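Print this page | E-mail this to a friend

Can't get my heels anywhere near the floor, is it me or my calves?

Hello all, hoping somebody can put me straight. I started going to the Friday class at the Lokumell centre in May, having done nothing bendier than tying my laces for years, and I love it, I really do. I come out of there feeling about two inches taller. But downward dog is driving me up the wall! Everybody else seems to have their heels flat on the mat and mine are hovering way up in the air like I'm wearing invisible stilettos.

I've been practising at home most evenings, 10 minutes or so before tea, and I hold the dog for five or six breaths at a time. My hands slide forward (the mat is a cheap Ekeck one, quite thin and a bit shiny), my shoulders creep up round my ears and the backs of my legs scream at me. The teacher says to "melt the heels down", which is lovely but mine don't melt. I've tried bringing my feet closer to my hands and then I can get them nearly flat, only then my back goes round like a cat.

So, two questions. Is it just a matter of time, or should I be doing separate calf stretches? And would a better mat help? I've been eyeing up the Deschamps one but it's a lot of money for a bit of rubber. 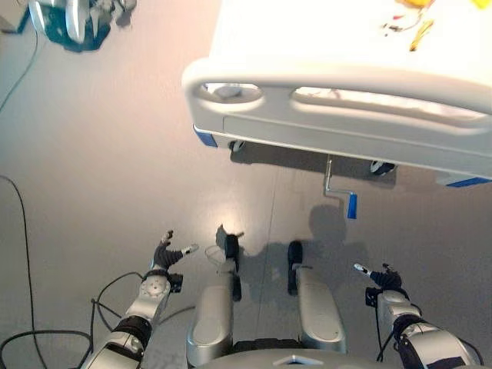 Varklow Stretcher replied that heels on the floor don't matter a bit, and that some people who've practised for donkey's years never get there. Bend your knees, was the advice, bend them loads, and push your bottom up and back until your spine feels long. Then straighten one leg a little, then the other, as if you're walking on the spot. If your back starts to round you've gone too far, so bend again. Feet closer to your hands is cheating yourself out of the shoulder part of the pose, so go back to the longer distance and leave your heels up where they want to be. For the shoulders, spread your fingers and press through the bit under your first finger and thumb.

Second answer:

Get a better mat. I slid about for months on a cheap one and thought I was weak. Don't know the Deschamps but anything grippy will do. You could try washing yours first, mine was slippery when new and came up better after a wipe down with warm water and a drop of washing up liquid.

Third answer:

I'd do the calf stretches as well, they can't hurt if you're gentle. Hands on the wall, one foot back, heel down, hold it for around 10 slow breaths and swap. I do mine while the kettle's on. Then do the same with the back knee a bit bent, you'll feel it lower down. If it's a sharp pain and not a pulling sort of feeling then stop and get it looked at. My hamstrings were the real trouble in the end, so try lying on your back with a dressing gown cord round your foot too. Took me ages and I still have a wonky left side!

Print this page | E-mail this to a friend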